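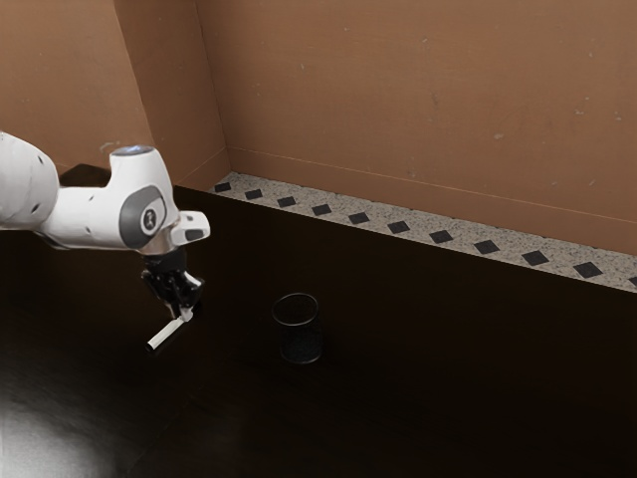
Glenys Ruawai
Robot software lead, Bisham

8 September 2020

How to stop your planner from dropping the marker next to the cup

Putting a marker in a pen cup is a job we give to children, and they manage it while thinking about something else. Give the same job to a motion planner in simulation and you will learn a great deal about frames, tolerances and your own patience.

This tutorial assumes you have already worked through the Plukbridge setup page, that the arm moves when you tell it to, and that your grasp node can pick up a thin object from the table. If the last part is shaky, fix it first. Placing code is very good at taking the blame for grasping code.

Step 1. Write the goal for the marker

The usual first attempt sends the gripper to a point over the cup and opens the fingers. It works when the marker hangs straight down from the middle of the grip. Mine has hung that way in February, I think, and not since.

Attach the marker to the gripper in the planning scene as soon as the fingers close, and save the transform from the gripper to the lower tip of the marker. Every goal from now on is for that tip. In Kereama the setting is called goal_link, and it defaults to the gripper, so change it. The planner will accept the wrong one without a murmur.

Step 2. Measure the tilt after the lift

A thin object can turn between the fingers on the way up. Read its pose again once the arm has stopped at the lift height, and overwrite the saved transform with the new one. In simulation you can read the true pose directly. Do that once, to check your estimator, then switch it off. I have met several excellent placing routines that turned out to need a direct line to God.

Step 3. Find the rim

Our cup is black mesh and it stands on a nearly black table. The color segmenter looks at this and reports a table. What you do get is a thin bright line along the rim, so fit an ellipse to that and take the center of the opening from it. Ignore any fit whose center lands outside the work area. The pale glare on the tabletop will happily offer itself as a candidate otherwise.

If you have depth data, use it to check the rim height only. Mesh walls give patchy returns and the average of a hole and a wire is a number with no meaning.

Step 4. Split the move in two

Plan a free move to a hover pose, with the tip over the center of the opening and well clear of the rim. Then plan a straight line down. Keep the cup as a collision object for both, but model it as a ring of thin walls with an open top. A solid cylinder is the default shape, and the planner will quite rightly refuse to push a marker into one.

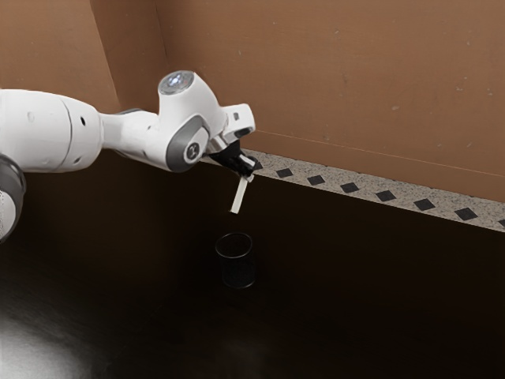 The arm near the cup, held piece still well above the rim.

Stop at the hover pose and compare the tip position with the rim center, projected onto the table plane. If the offset is over 8 mm, plan a correction and check again. Allow 2 corrections. After that, back off and go to step 2, as the tilt estimate is probably what's wrong and more nudging will only make it wrong in new places.

Step 5. Lower, open, retreat

Go down until the tip is below the rim, then open the fingers slowly and retreat straight up. Detach the marker from the planning scene before the retreat. Forget this and the planner will carry an imaginary marker around for the rest of the session, dodging things on its behalf.

Step 6. Run it in bulk

One good run proves very little. Use the Gradden batch runner with a fresh seed for each trial and let it do 2,000 of them overnight. Log the tilt, the rim fit and the hover offset for each one, and sort the failures by tilt first.

When you find a bad seed, keep it. Mine is 639 — it has survived two rewrites and I now run it before anything else.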